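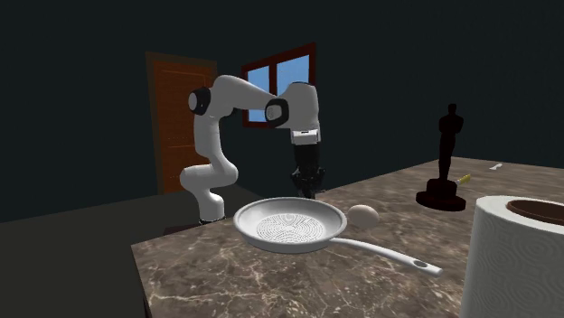 Planner says success, grasp misses the pan in sim

bullitz_dev
Kitchen scene, one arm, goal is to grab the frying pan. The planner reports success on 60 of 60 runs. I don't buy it. The fingers stop near the rear rim and close on air. Tuning or a bug?

Sérgio Patrício
"Success" there probably means a collision-free path was found. It says nothing about contact. Log the finger gap after closing and compare the grasp pose with the rim in the pan's own coordinates. My offset was 12 mm, from a mesh origin set at the handle.

stiston4
Update your drivers. Worked for me.

bullitz_dev
Drivers, really? Checking the mesh origin first.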